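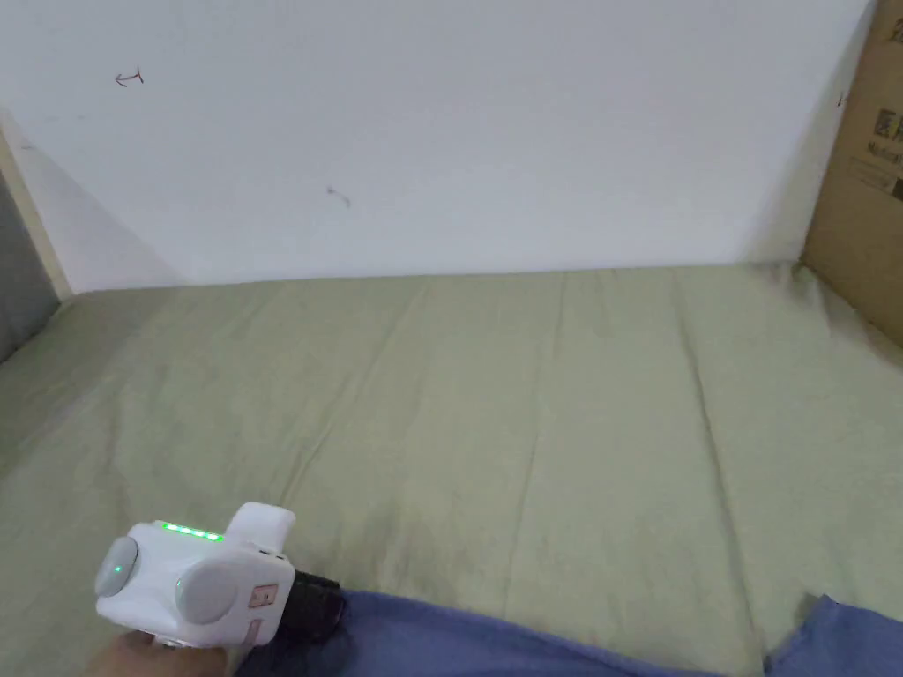

Keeping Bravo Going
Workshop notes from Furville, by Lorena Retamal

Bravo went back into use on April 15, 2023 after nine days on the bench. Several people have asked what was done to it, and a few have asked what they should be doing to theirs, so this item covers both.

Bravo is the oldest of our hand-held grippers. It goes out to people's homes, where the person holding it does ordinary chores while it records, and it comes back to the workshop when something stops working or when it has been out for 642 hours, whichever is first. This time it was both. The trigger had started to stick in the half-closed position, and the log sheet was already past the limit.

What was wrong

The sticking came from lint. Bravo had been on bedding and laundry work since November, and cotton fibers had packed in behind the trigger pivot and along the slide that carries the left finger. Saeed Khosravi opened the housing and took out a plug of gray fluff as thick as a pencil. The pivot pin under it had a worn flat on one side, so cleaning alone would not have fixed it for long. We replaced the pin and both washers.

The second fault was the cable. The lead into the rear socket had been pulled sideways enough times that the plug no longer seated fully, and the recording dropped out when the wrist turned past a certain point. On the sheet this had been put down as "software." It was the plug. The socket was sound, so only the lead was changed.

The third was the finger pads. The soft facing on the right pad had lifted at the tip. Pads are cheap and take a few minutes, so we changed the pair.

Setting it up again

After any work inside the housing the jaw opening has to be calibrated from scratch. Agustina Iturra has rewritten the procedure, and the version now pinned over the bench replaces the old one. In short:

Power up with the jaws fully open and leave the unit alone until it has finished starting.
Close on nothing and hold. Read the value on the laptop.
Close on the thin gauge block, then the thick one, and read both.
Open fully and read again. If the open reading has moved by more than 3 counts from the first one, stop and look for something loose.
Save the file under the unit's name and today's date, and write the open reading on the log sheet.

Bravo settled at 829 open, the same on every pass. Before the repair it was wandering, and the last reading taken at the house was 966, with the jaws supposedly in the same place. Anyone using the data recorded in the last two weeks before it came in should speak to Agustina first. She has a list of which sessions can be corrected and which should be left out.

We also ran the reach test on the made-up bed, with a plain sheet and no objects, then with a pillowcase, a sock and a folded towel. Keep the sheet plain for the first pass. It is easier to spot dropped frames that way, and nothing snags while you are still checking the trigger.

Looking after yours

Brush out the finger slide at the end of each day you work with fabric. A dry half-inch paintbrush is fine. Please don't use compressed air. It drives the lint farther in, and we have found it as far back as the circuit board on other units.

Wipe the housing with a damp cloth, no solvent. Alcohol takes the print off the label, and the label is how we tell the units apart once the bags get mixed up.

Check the lights before you start. If one that is normally lit stays dark, switch off, wait a minute and try once more. If it is the same the second time, bring it in.

Hold it by the grip when you set it down. Several people rest it on its front end, and that puts the whole weight on the part we least want knocked out of line. Lay it on its side, on something soft.

Leave some slack in the cable. If you are sitting down to work, run it behind you — not across your lap, where it catches on clothing.

Write faults down when they happen. "Sticks when closing, three times this morning" tells us where to look. "Acting up" means we have to go through the whole unit.

Parts and turnaround

The Driltura pin kit is back in stock, and there are enough for every unit in the group to have one change. Pads are ordered from Pusinine and normally take a week. Leads are in the second drawer and may be taken without asking, but cross one off on the card. Ottavio Fabbri does the ordering on Mondays.

A routine service takes one working day if you book it. Walk-ins are slower. Nicanor Echeverría keeps the booking sheet, and he would like the next two units past their hours brought in before the end of the month. If yours is one of them you will have had a note.

Bring the charger too when you come. Two came in this spring without one, and both had to wait until somebody went back for it.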